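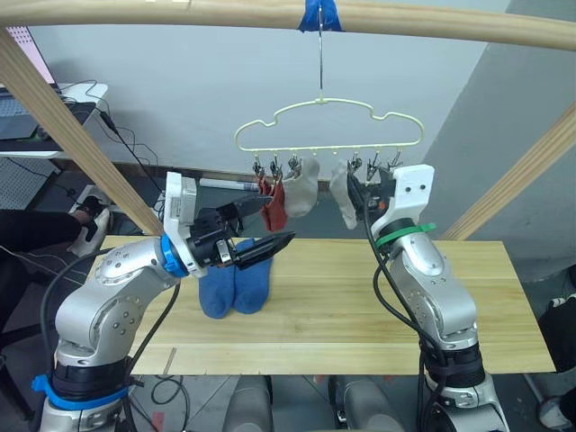
Success rate is the wrong headline number for bimanual laundry work. The Killeo benchmark report gives one figure for sock hanging, computed over 380 episodes, and ranks the policies by it. A policy that drops a sock and a policy that never opens the clip receive the same zero.

I would score each episode by phase: pick, transfer, clip opening, insertion, release. The phases fail for different reasons. Picking is mostly a perception problem with deformable cloth. Insertion depends on two arms agreeing about a clip that swings when either one touches it. 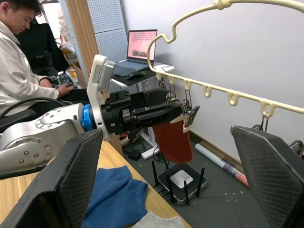 The hanger moves freely, so every contact by one arm changes the target for the other. Wrist views help here – the head view loses the clip jaws behind the gripper – but a single pass/fail label gives the reader no way to see whether they helped. When we relabeled 728 of our Plusteo episodes by phase, two policies with nearly equal totals separated clearly at insertion.

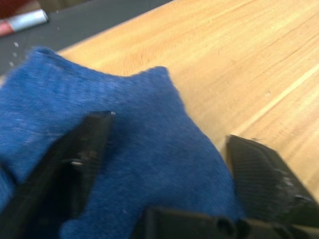 Kamlesh Mittal objects that phase labels are expensive and that annotators disagree about where transfer ends. Both points are fair. The cost can be limited by labeling only failures, and the boundary can be tied to a gripper command instead of a visual judgment. Neither fix is perfect, and I would still take a noisy phase label over a clean total.

A larger dataset does not remove the need. Going from 380 demonstrations to 2,000 may raise the total while leaving insertion where it was.

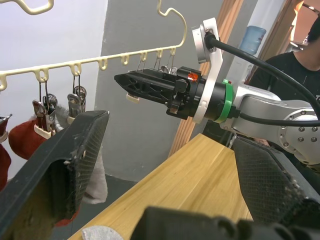
Sock-hanging task, view from a wrist camera.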